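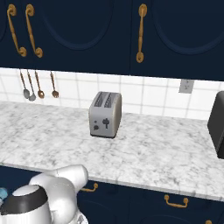
동네 이야기 > 책·서점
제목: Nogueira 헌책방 적립금, 새 주인도 받아주나요?

나무늘보책장
일요일에 시간이 비어서 오랜만에 Nogueira에 갔는데 문에 7월부터 주인이 바뀐다는 종이가 붙어 있었습니다. 저는 예전에 책을 넘기고 받은 적립금이 92유로 남아 있어요. 적립 카드 뒷면에는 유효기간 얘기가 없습니다. 계산대에 물어보니 자기는 주말만 나와서 모른다고 하네요. 혹시 들은 분 계신가요?

onov_reader
Leonilde Teixeira 씨가 그만두는 건 맞습니다. 인수하는 사람은 Amândio Caldeira라고, Onov에서 고서 쪽 하던 분이에요. 적립금은 7월 전에 쓰라고 들었습니다.

Markos V.
윗분은 누구한테 들으셨어요? 저는 지난주에 Leonilde 씨한테 직접 물었는데 장부째 넘긴다고 했습니다. 카드 번호가 장부에 있으면 그대로 쓸 수 있다고요.

onov_reader
단골 손님한테 들었습니다. 직접 들으신 거면 그쪽이 맞겠죠. 그래도 문서로 받은 건 아니잖아요. 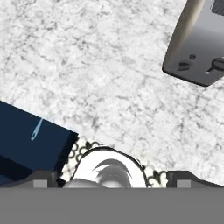
제가 전에 다니던 Brelter 서점도 주인 바뀔 때 똑같이 말했는데, 새 주인은 적립금으로 책값의 절반만 낼 수 있게 해놨습니다. 나머지는 현금으로 내야 했고요. 그래서 저라면 그냥 지금 씁니다.

페이지접는사람
적립금을 한 번에 다 쓰라는 건 좀 그렇네요. 그 집이 요즘 새로 들어오는 책이 거의 없어요. 2층 소설 칸은 봄부터 그대로입니다. 억지로 살 게 없어요.

나무늘보책장
저도 그게 문제입니다. 한 바퀴 돌았는데 살 만한 게 여행기 두 권이었어요. 한 권은 표지가 떨어져 있어서 내려놨습니다.

Markos V.
창고에 1,000권 넘게 있다고 들었습니다. 찾는 책 목록을 적어서 주면 꺼내 줘요. 저는 그렇게 해서 Albertina Amaral 단편집을 구했습니다. 18유로였고 상태는 괜찮았어요.

페이지접는사람
그 단편집 18유로면 비싼데요. Pikometti에서 더 싸게 봤습니다.

Markos V.
Pikometti 건 문고판입니다. 제가 산 건 하드커버 초판이고 역자 후기가 붙어 있어요. 문고판에는 후기가 빠졌습니다.

페이지접는사람
후기 때문에 그 값을 내는 건 잘 모르겠지만, 판이 다른 건 몰랐네요.
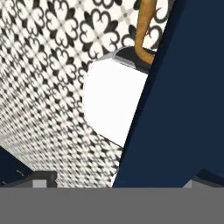 흰 바탕에 검은 장식 무늬

니카노르
늦은 시간에 글 남깁니다. 오늘 저녁에 들러서 적립금을 물어봤습니다. Caldeira 씨가 마침 나와 있었어요. 카드는 계속 받되 7월에 새 카드로 바꿔야 하고, 바꿀 때 예전 카드를 가져오라고 합니다. 잃어버린 사람은 장부에서 이름을 찾아준답니다. 다만 교환해 주는 책값은 새로 정한다고 하니 앞으로 쌓이는 금액은 줄 수도 있겠습니다.

나무늘보책장
감사합니다. 절반만 쓸 수 있다거나 하는 제한은 없대요?

니카노르
그건 안 물어봤습니다. 금요일 말고는 오후에 늘 있겠다고 했으니 직접 물어보시는 게 빠를 겁니다.

onov_reader
카드 앞뒤로 복사해 두세요. 저는 그래도 이번 달에 반은 쓸 생각입니다.

나무늘보책장
일단 찾는 책 목록부터 써서 가져가 보겠습니다. 창고 책도 적립금으로 살 수 있는지 물어보고 여기에 적을게요.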